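This document covers the setup and upkeep of Grarex, the two-arm cloth-handling cell at the Stetum site. It accompanies the Grarex folding set (1,936 episodes) and is intended for staff who operate or service the cell.

## Cell layout

The two arms are mounted at the front of the enclosure, one on each side, with their bases recessed behind the white front panel. Signal cables run along the outside of each arm and must be left in loose loops. Cables tied tight to the lower segment have pulled out of the gripper connector on 4 occasions, all during wide reaches.

Cloths waiting their turn are kept folded in the back left corner, clear of the grippers.
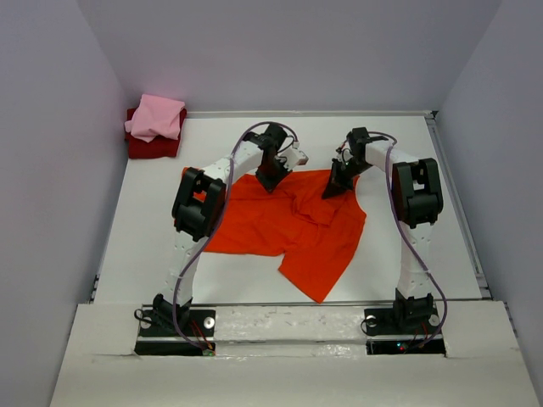

Operators should confirm before each session that both base openings show a green LED. If either is dark, stop and check the supply leads before homing the arms. Do not home the arms with a cloth under the grippers.

## Routine maintenance

| Item | Interval |
|---|---|
| Base bolts, both arms | every Thursday |
| Gripper connectors | before each session |
| Elbow joint inspection | every 4,000 cycles |
| Tape on front bar | when lifting |
| Front panel | replace when torn through |

Bolts are to be tightened with the arm parked and power off. After any work on a base, rerun the calibration routine and record the result in `service/log.csv`.

## Known issues

- The left gripper loses its zero position after a hard stop. Rehome before resuming.
- Episodes recorded in May before the right elbow was replaced show a small delay on that side – 11 of them are flagged `elbow_lag` and should be left out of timing studies.
- The front panel is cardboard and creases near the left end. A rigid version has been drawn up by Usuvetti but is not yet fitted.

## Spare parts

Cables and connectors are held at Stetum. Elbow housings are ordered through Meredith under the existing service agreement. Requests should state the arm side and the current cycle count.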